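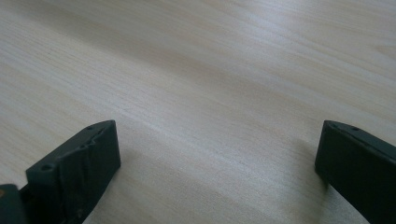 Teaching a Gripper to Clear a Table: Where We Got To by July

Amerley Annan, with Prodromos Margaritis

I went into this project thinking the coding would eat all our time. Nope! Most of my semester went into holding a gripper over a table and picking up the same things again and again, so the arm (we call ours Fawzy) could learn from what my hand did.

We started with remote control. Prodromos drove the arm with a joystick while I ran the recording, and we got 31 usable demos before we both gave up on it. It's slow, and you overshoot a lot -- his words were "like parking a bus with a spoon." So we switched to the hand-held version, where you carry the gripper yourself and squeeze it shut, and that went so much faster. By the end we had 893 demos, and I did most of them with a sore wrist.

A few things I'd tell the next group. Start every demo with the fingers open, because my early ones began half closed and the model picked up that habit right away. Keep your speed even (I rush when I'm hungry, and it shows in the data). And check the fingertips between batches -- a wrinkled grip surface isn't a disaster, but write it down so you can compare later.

Training took 4000 steps on the lab machine, and Fawzy now does sponges and cups pretty well. Spoons are still bad. Prodromos thinks we need more demos from low angles, I think we need thicker spoons, and we're trying his idea first.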